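3.2 Pair separation on two-level racks

The second part of the study concerned entryway storage in small apartments, where footwear is kept on an open rack instead of in a closed cabinet. Following the terms set out by Pichler in the first phase of the Cludero survey, a pair is called "joined" when both shoes stand side by side on the same level, "split" when both are on the same level with another item between them, and "divided" when they stand on different levels. A shoe without a visible partner is recorded as a single. Matching is done on shape, color and strap detail. Sole markings are ignored, as they cannot be read while the shoe is standing.

Racks were included if they had at least two open shelves and no doors. The 33 racks that met this condition varied in width and in the spacing between shelves, and most combined a metal upright with a wooden board. Perforated uprights, which let the owner choose the shelf height, were treated as a separate group. On these racks the spacing reflects a decision by the household and may be changed during the year, usually when boots are put away. Visits were therefore limited to August, when light open footwear was in use and boots had been moved elsewhere. 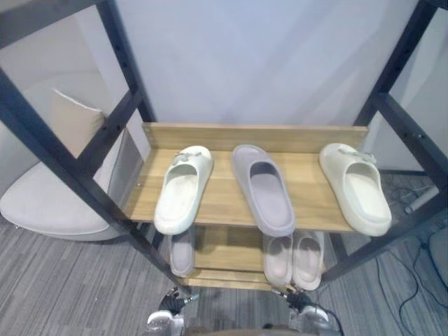 Figure 4. Two-level rack, perforated metal uprights and light wooden shelves. Split arrangement on the upper shelf: two slides of matching shape with a lavender-gray slide between them. Joined pair at the right of the lower shelf.

Slides were the most difficult class to code. They have no heel and no laces, the left and right shoe differ little in outline, and neutral colors are common. Two coders working separately agreed on the pairing of laced shoes in every household but disagreed on slides in seven. Most of these disagreements involved an item on the lower level that was partly hidden by the shelf above it. The coding rule was changed after the first 12 visits so that a partly hidden item is entered as "partner uncertain" unless its strap or footbed can be compared directly with a candidate. Earlier records were recoded under the new rule.

Split arrangements occurred mainly on the upper shelf. This is consistent with the account given by Pichon, who found that the most accessible level is filled one shoe at a time, in the order in which shoes are taken off, while the lower level is filled during tidying and tends to hold complete pairs. Our records support the first half of this account more clearly than the second. Joined pairs were frequent on lower shelves, but singles were found there as well.

Toe direction was recorded for each item as front, rear or side. Slides stored toe forward were easier to pair by eye, given that the strap faces the observer. Items turned by less than 30 degrees were coded with the nearest direction. No correction was made for shelf depth, although on shallow boards a long slide may project past the front edge and be turned for that reason alone. The effect of depth is taken up in Section 3.3.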